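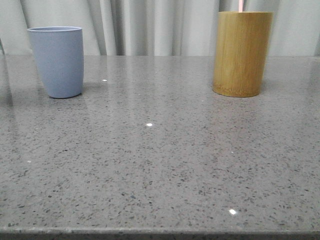

Unit 4: Volume of Common Containers

Course notes, R. Goossens. Read before the Thursday lab.

4.1 Straight-sided containers
A cylinder has volume V = πr²h, where r is the inside radius and h the inside height. Measure inside the wall. Using the outside radius is the most common error in submitted work.

4.2 Tapered containers
Most drinking cups are frustums: cones with the point removed. With top radius R, bottom radius r and height h,
V = (πh/3)(R² + Rr + r²)
Note that h is the vertical height. If you measured along the slanted side, call that length s and convert first: h = √(s² − (R − r)²).

4.3 Averaging the radii
Treating a frustum as a cylinder of radius (R + r)/2 always gives a value too low when R and r differ. The shortfall is πh(R − r)²/12. For slight tapers this is small — often less than the reading error of the ruler.

4.4 Worked case
R = 4 cm, r = 3 cm, h = 9 cm.
V = 3π(16 + 12 + 9) = 111π ≈ 348.7 cm³
Averaged radius: V ≈ 346.4 cm³.

4.5 Rounded bases
Neither formula allows for curved lower corners. Check by filling with water and weighing; 1 g is taken as 1 cm³.

Problems 1 to 6 are due at the start of lab. Show units on every line. Questions to Shadi Fakhoury, room 109.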